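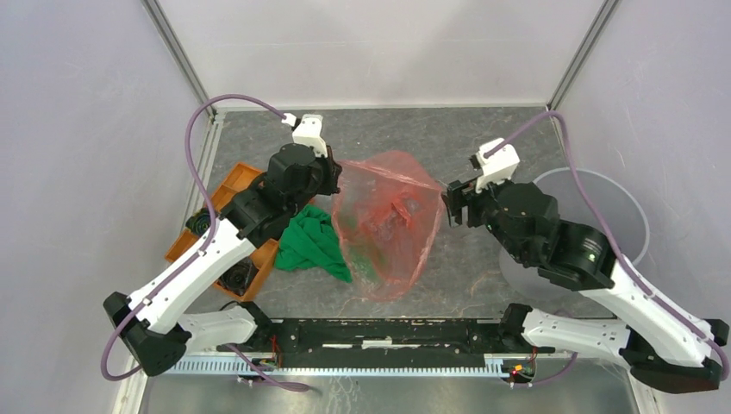 Two arms and a red plastic bag.

Spreader tray test, and what I changed

August 2024

I have been meaning to write up the tray test since we did it. A couple of people asked at the Okorport machinery day how we got on, and I gave them both a slightly different answer, so I went back to the notebook.

The spreader is a Trostico twin disc, bought second-hand when we took on the Curkel ground. It came with a manual in the wrong language and a laminated chart for products that are mostly no longer sold. For the first few seasons I set it by the chart, picked whatever looked nearest to the stuff in the bag, and drove. The crops looked all right. There were some paler stripes in the wheat most springs, which I put down to compaction from the old tramlines.

Samran Yimyam farms the other side of the brook and has had his own set of trays for years. He offered to lend them if I fetched them myself. They are shallow plastic boxes with a grid insert so the granules don't bounce out. You lay them in a line across the bout, leave gaps for the wheels, drive over at normal speed, then tip each one into its own numbered tube and stand the tubes in a rack. It takes most of a morning the first time. You want a still day and dry grass.

Our first run was poor. The tubes behind the tractor were well up and the outer ones had hardly anything in them. On paper we were putting on the right amount for the field, and the total used matched what I had ordered, but the middle of each bout was getting a good deal more than it needed and the edges were going short. That fits the stripes better than compaction does.

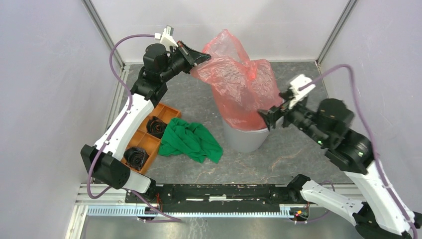

We did 3 runs altogether. For the second I moved the drop point round two notches, which pushed more of it outwards, and that overdid it on the left. When I took the guard off to look, one of the vanes on that side was worn nearly to a hook at the tip. I had greased around those vanes every season and not looked at them properly. Salgado had a set on the shelf, left and right, and I fitted them that afternoon. The bolts were a pain. Two of them had to be cut off.

The third run, with new vanes and the drop point back one notch, gave a line of tubes that was close to level, with a slight dip at the far right. Samran thought it was good enough to stop there and I agreed with him. The dip might be the headstock sitting slightly down on one side. I have since levelled it with a spirit level on the frame in the yard, but I haven't tested it again.

After that I checked the flow rate, which I should have done first. The chart said one thing and the bucket said another. Last year I bought in 1,451 kg of the nitrogen for the two Curkel fields. This year, at the same target rate per hectare and with the slide set from the bucket test, they took 1,396 kg. It isn't a huge saving. The difference I care about is where it lands, especially along the bottom of the lower field, where there is a ditch that runs straight into the brook.

I had been turning at the bottom with the discs still running and no border kit. I know. Glória Patrício, who does our soil sampling, had pointed out more than once that the bank down there was all nettles and that nettles don't grow like that on nothing. I now have the border deflector fitted and drive the ditch side first, with the deflector down and the slide closed back a bit. I also leave a strip next to the grass margin that gets nothing. It is 7 metres at the widest point and narrower where the hedge comes in. The wheat in that strip was thinner, as you would expect, and I wasn't sorry to lose it.

The stripes were much fainter this spring. I could still pick them out from the top gate in low light in the upper field, so there may be some compaction in it after all. I'll dig a few holes after harvest and have a look.

Things I would tell anyone borrowing trays:

Use the product you are going to spread, from the batch you have in the shed. We tried a bit of old stock to save opening a new bag and it threw quite differently, being half dust.

Write down the settings before each run. I wrote mine on my hand and washed them off.

Take the vanes off and look at both faces.

Get the trays back clean. Fertiliser left in the corners sets like concrete.

Next job is the soil sampling, which Glória has booked in for October if the stubble is cleared by then. The phosphate figures for the lower field were already on the high side last time, so I expect she'll tell me to leave it alone for another year. If anyone nearby has a spare hopper sieve for a Trostico, mine has a hole in one corner and Salgado can't get them until after drilling.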